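2023-07-20

What a day! I slept badly, drank two coffees on the bus to Gulirthorpe and still had more energy than I've had since March. We finally got to spend a whole afternoon on the small everyday stuff – cups, bowls, a bucket, a rack of clothes – and I loved every minute of it.

I have a real soft spot for a shiny steel bowl (my grandmother had one for bread dough), and a little white cup next to one just looks right to me. The big glossy tiles help too, they make everything look cleaner than my own kitchen ever has. 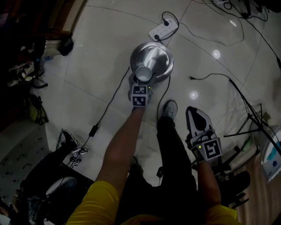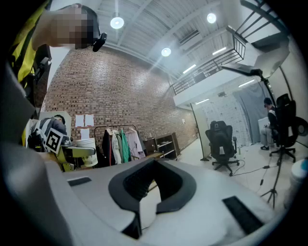 Household Things Club, Gulirthorpe

The brick wall is my favorite part of the place, all those reds and tans going up and up. And the clothes rack! Black, white, teal green, pale pink – I want that teal one so badly. I paid 14 dollars for a rack at home and it leans like a tired horse, so I spent a while admiring one that stands up.

Josué Macedo and I talked bowls on the way out. He swears by deep ones, I like a wide rim you can get your fingers under. He's lending me his Cullero catalog, all 459 pages of it, and I plan to read it in bed like a novel.

Must remember to bring the blue notebook next time, and eat lunch first.

Comments

marnie_k: A wide rim every time! Deep ones never fit in my sink.

Lloyd: 459 pages of bowls?? Send it to me after.

tilda40: That pink one would be mine. Is the club open to people from Virkness?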